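Startseite | Artikel | Kategorien | Letzte Änderungen | Hilfe

Aufgabenplanung bei zweiarmigen Haushaltsrobotern

Unter Aufgabenplanung versteht man in der Robotik den Teil der Software, der aus einem groben Auftrag (»Wäsche in die Maschine«) eine Folge einzelner Handgriffe macht. Ich schreibe das hier aus der Sicht von jemandem, der seit Jahren an so einem Planer herumschraubt, also bitte nicht wundern, wenn es stellenweise etwas persönlich wird. Unser System heißt Mellitz, läuft auf einem Roboter mit 2 Armen und wird in Irmont entwickelt.

Aufbau

Die meisten Planer dieser Art haben Schichten. Ganz oben sitzt bei uns ein Verhaltensbaum, darunter die Bahnplanung für die Arme, und ganz unten die Regelung, die mit den Gelenken spricht. Der Verhaltensbaum weiß nichts von Winkeln oder Kräften, er kennt nur Knoten wie »Tür öffnen«, »Stück greifen« oder »Trommel prüfen« und fragt jeden davon regelmäßig, ob er noch läuft, fertig ist oder gescheitert. Klingt simpel, und auf dem Papier ist es das auch! Unser Baum für die Wäsche hat inzwischen allerdings 740 Knoten, und ich gebe zu, dass ich bei einem guten Teil davon erst nachlesen muss, wozu er da ist.

Wahrnehmung

Bevor geplant werden kann, muss der Planer wissen, was vor ihm liegt. Starre Dinge sind dabei der angenehme Fall: Ein Waschmaschinengehäuse hat gerade Kanten und die Türöffnung ist schön rund, da findet ein ordentlicher Detektor schnell eine Pose. Das Glas der Tür ist schon weniger nett, denn Tiefenkameras mögen weder Spiegelungen noch durchsichtige Flächen und liefern an solchen Stellen gern Löcher oder Punkte irgendwo im Nichts. Wir schätzen deshalb den Ring um das Glas und rechnen den Rest aus dem Modell dazu – das geht erstaunlich gut.
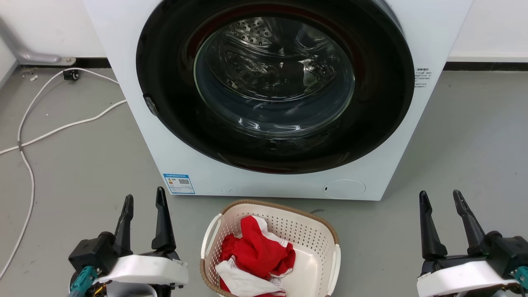
Richtig knifflig wird es mit Textilien. Ein zerknülltes Kleidungsstück hat keine Pose im üblichen Sinn, und wo das eine aufhört und das nächste anfängt, ist im Haufen oft Ansichtssache. Viele Gruppen (wir auch) verzichten darum ganz auf ein Modell des Stoffs und lassen ein Netz direkt Greifpunkte vorschlagen, am liebsten auf Falten, die nach oben stehen. Trainiert haben wir das mit 1.311 annotierten Griffen. Das ist nicht viel, aber wer schon einmal einen ganzen August lang Falten markiert hat, fragt nicht nach mehr.

Koordination der Arme

Bei zwei Armen gibt es grob gesagt zwei Schulen. Entweder plant man beide gemeinsam, dann ist der Suchraum riesig, oder man plant sie nacheinander und behandelt den ersten als bewegliches Hindernis für den zweiten. Das Paket Alcantara, das wir für die Bahnplanung benutzen, kann beides. Wir nehmen meistens die zweite Variante und schalten nur um, wenn beide Greifer dasselbe Teil halten, etwa beim Anheben eines Korbs. Die Rechenzeit haben wir auf 75 Millisekunden pro Anfrage begrenzt – danach bleibt der Arm stehen und der Baum bekommt ein »gescheitert« zurück.

Fehlerbehandlung

Hier steckt die meiste Arbeit, und in Veröffentlichungen kommt sie leider oft zu kurz. Ein leerer Griff ist harmlos, da wird ein neuer Punkt gesucht. Zwei Teile auf einmal sind bei uns auch erlaubt (in die Trommel müssen sie ja sowieso). Unangenehm ist Stoff, der über die Türkante hängt: Dafür gibt es einen eigenen Teilbaum, der vor dem Schließen die Öffnung noch einmal prüft und nachschiebt.

Werkzeuge

Zum Nachsehen, was der Planer sich gedacht hat, verwenden wir den Betrachter Flavville. Er zeigt den Verhaltensbaum neben den aufgezeichneten Kamerabildern, und man kann auf der Zeitachse hin und her springen. Mein Rat an alle, die neu anfangen: die Zustände jedes Knotens von Anfang an mitschreiben, auch wenn die Dateien groß werden. Wir haben das erst nachträglich eingebaut und mussten dafür fast jeden Knoten noch einmal anfassen.

Zuletzt aktualisiert: 4. Juli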